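# El agua de Bernis

Tamara Lazăr llegó a la casa de Bernis en noviembre, con una maleta y la llave que le había enviado Rochelle Doucet en un sobre sin carta. La casa había sido de su tía Birdie. Ahora era de las dos primas, y ninguna sabía qué hacer con ella.

Empezó por la cocina porque era lo único que recordaba bien. Abrió el grifo y esperó. Durante un momento solo se oyó un ruido en la pared, y después el agua cayó en el fregadero con la misma voz de antes.

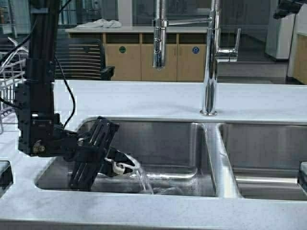 Dejó correr el agua más tiempo del necesario. Birdie la habría regañado. En su casa se lavaba con poca agua y se hablaba también poco, y cuando alguien tenía una pena, ella le ponía un paño en la mano y le decía: «Seca».

Tamara buscó un paño y no lo encontró en el sitio de los paños. Se secó las manos en la falda. Luego fue abriendo los cajones de madera clara, uno después de otro, despacio, como se entra en la habitación de una persona que duerme. En el tercero había un cuaderno con las cuentas de la tienda: 51 de harina, 322 de Wendell Montoya, sin pagar. El nombre de Wendell estaba subrayado dos veces.

A las 11 llamó Rochelle.

—¿Has encontrado algo de valor?

Tamara miró el bol blanco.

—Todavía no —contestó.

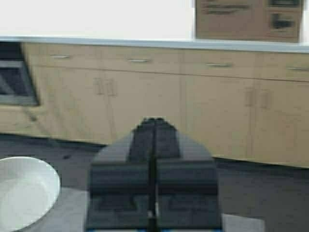
## La visita

Wendell Montoya vino por la tarde. Era más viejo de lo que ella había imaginado y se quitó el sombrero antes de que le abriera la puerta del todo.

—Yo le debía un dinero a su tía —dijo—. Cada año venía a pagarlo y cada año ella me daba de cenar y no lo quería.

Se quedó de pie delante de los armarios, sin acercarse mucho. La luz de la tarde se iba.
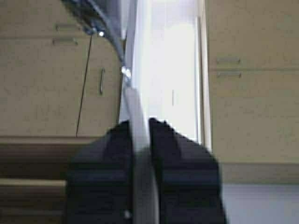

—El tirador de esa puerta lo puse yo —dijo al fin—. Ella decía que estaba torcido.

Tamara puso la mano sobre el metal. A ella le pareció recto.

—¿Ha cenado usted? —le preguntó.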